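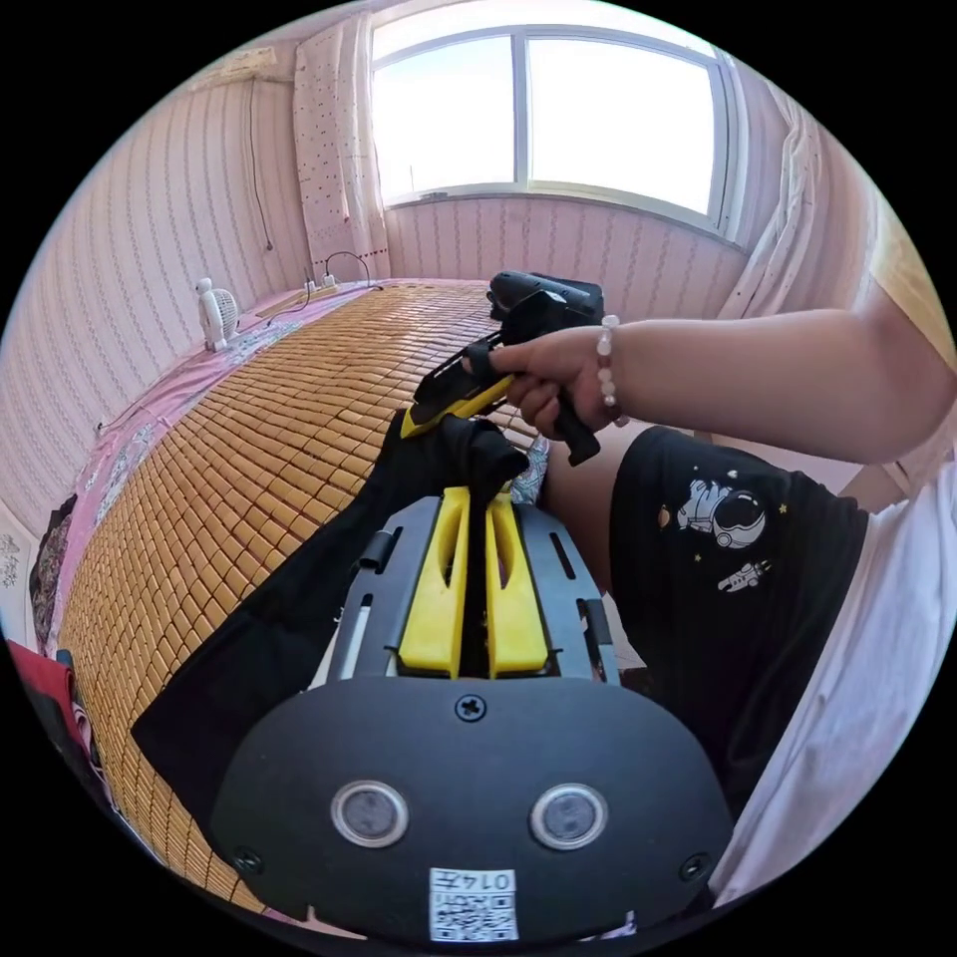 Black garment over the bed, pink and red beads on the wrist.

So I went to the Moltley candidate night, all two and a half hours of it, and I'm still full of opinions. If you were hoping I'd skip the state senate race this month, sorry!

First, the room. Goh Hall holds 153 people (there's a sign by the door, I read it while I waited) and it was full by ten to seven, with a line of folks standing along the back next to the coat hooks. I haven't seen a crowd like that for a state race since the school merger fight, and half of those people came for the merger fight and would have booed a golden retriever. This bunch mostly listened.

Haziq Tjoa went first. You'll remember him from the Illton town council, where he was the one always asking for the full contract to be read out. He opened with the Carnow bridge, naturally, and he was good on it. He had the detour times, he had the bus schedule, he knew which farm stand closed. Then he told us he'd "never been one for big promises" and promised to have the bridge open in 15 months. I wrote that down and underlined it. The woman next to me laughed out loud.

I like him, I should say. I've liked him for years. But he has this way of telling each room what it came to hear, and I've now sat in enough rooms to notice. In Illton in June he said the state should pay for the whole bridge and not one penny should come from a toll. In Moltley, where people don't use the bridge nearly as much, he said "everything has to be on the table." Well, is the toll on the table or isn't it? A man near the front asked him exactly that, and we got a nice long answer about his grandmother's drive to work.

The incumbent didn't do much better, mind you. She sent a letter, which the moderator read in a very flat voice, and it took up a good chunk of her time slot. The letter said she had secured funding for the district 40 times. Funding for what? How much? I'd love a list. I've emailed her office to ask for one and I'll print whatever comes back, even if it's dull.

The third candidate, who is running on no ticket at all and collected her 80 signatures outside the feed store, got the best question of the night, about whether the county road crew would keep its winter overtime. She said she didn't know and she'd find out. People clapped! I clapped too. Whether that's enough to vote for somebody, I'm less sure, and her answer on property taxes was pretty thin (she wants to freeze them and also fix the library roof, and I'd like to see the arithmetic).

What bothered me most was how little time went to schools. One question, right at the end, with people already hunting for their car keys. Tjoa said teachers deserve better, the third candidate agreed with him, and then we were folding chairs.

There's a second evening planned over in Illton, same format, starting at 7:30, and the organizers say the incumbent will come in person. Questions have to be handed in on a card at the door, so write yours at home in big letters. Mine is going to be the toll again. If you can't make it but you've got a question, reply to this and I'll copy it onto a card for you.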